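Section 4: Getting your Plimgate table set up and keeping the top white

Right, the legs are on and the thing is standing up, so this is the bit where you make it nice to work at. I've built two of these now and I rushed this part the first time, so please learn from my wobbly afternoon!

Before you start, put the Hustora hex key somewhere you'll find it again. You'll want it in step 3.

1. Choose your spot. If your floor is smooth and has a bit of a shine to it, as mine does, wipe it first. Grit under the feet scratches, and dark floors show every mark.

2. Stand the table where it's going to live, then lift it (two people, one each end) to shift it. Don't drag it. The feet are only pushed on and they will stay behind without telling you.

3. Press down on each corner in turn. If one dips, wind that foot out a little at a time and try again. Once it's steady, go round underneath and nip up the bolts with the hex key.

4. Peel off the protective film. Start at a corner and pull it back low and slow – if you yank it straight up it tears, and then you're picking at little strips until bedtime.

5. Wipe the top with warm water and a drop of washing-up liquid, then dry it with a soft cloth. Always dry it. Water left to sit finds its way under the edging.

Note: the top is 700 mm deep, so leave yourself room behind if you want to get a hoover round the back. I didn't, and I regret it.

Caution: no bleach, no scouring pads, and no hot pans straight on the surface. The Sotelo mats (part 374 in the spares list) are fine for mugs, but I wouldn't trust them with a casserole.

6. Leave it for 12 hours before you put anything heavy on it. Light bits and bobs are all right in the meantime.

7. Think about your lighting. A white top under a strong lamp gets very bright, and small pale things are a pain to spot on it. I turned my Pralberg lamp towards the wall and it's much kinder on the eyes. Coloured bits show up a treat, so I buy the brightest ones I can find!

8. Keep small things away from the edges while you're working. Anything round will roll, and a dark piece on a dark floor is a proper nuisance to find.

Note: check the bolts again after a month or so. I did mine in October and two had worked loose, both at the end I lean on.
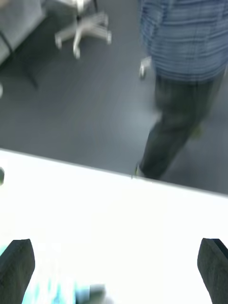 For the everyday wipe-down, a damp cloth is plenty. Pen marks usually come off with a bit more washing-up liquid and some patience – try it on the underside first if you're nervous. Spare feet and edging strips are in Section 5, along with the order form.

Last updated 24/03/2026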